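The Long Wait for a Better Game of Chess

Every few years somebody decides that chess makes people smarter, and a new round of products turns up to sell the idea back to us. This spring it was Gundemance, a subscription course that promises sharper thinking in 10 minutes a day. I signed up in May and stuck with it longer than I wanted to.

I should say where I stand. I like chess. I play it badly, mostly late at night, and I have never once felt that it helped me do my taxes. So when a sales page tells me that learning the Italian Game will improve my focus at work, I want to know who checked. 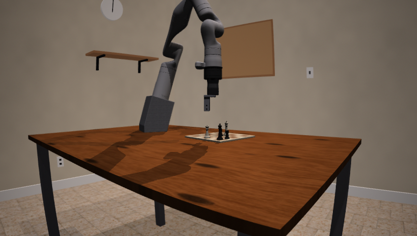
Does learning chess make you better at anything besides chess?
Probably a little at first, if it gets you to sit still and think before you act, but I have seen no good reason to believe the effect goes much further than that.

The people who sell lessons tell it differently. Gundemance leans hard on a survey of 611 of its own customers, most of whom said they felt more focused after finishing the first unit. Felt is doing a lot of work there. These are people who paid for a course, finished part of it, and were then asked by the seller whether it had been worth it. I would have said yes too, in the first week.

Durrani, an older rival, is more modest and costs less. Its lessons are dry, the puzzles repeat, and the voice that reads them out sounds tired. I learned more from it. It made me play through whole endings, king and pawn against king, until I stopped throwing away won games.
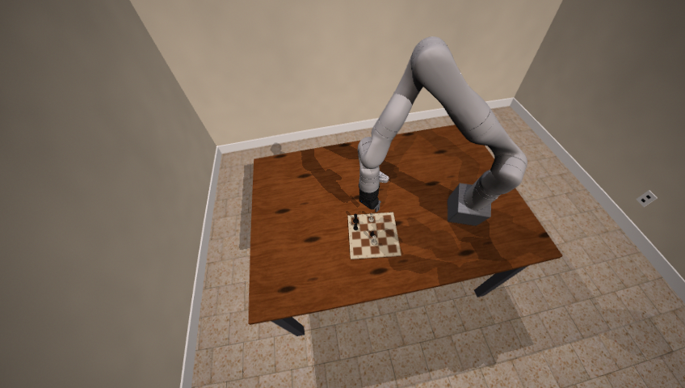

A small board on a large table.

Then there are the clubs. The one in Kastwood meets above a hardware store and charges 2 dollars at the door, coffee included. I went four times and lost every game but one. A retired player took my rook, put it back, and asked me to look again. No app has done that for me — they flash red and move on.

Will I be sharper at work? I doubt it. My boss hasn't noticed. What did change is that I now lose more slowly, and I can usually name the move where it went wrong.

If you want to spend money, the Lamow beginner set of printed puzzles has about 300 positions and no monthly fee. Skip the introduction, where it claims to train your brain for life. Start at the mates in one, and write your answers in pencil.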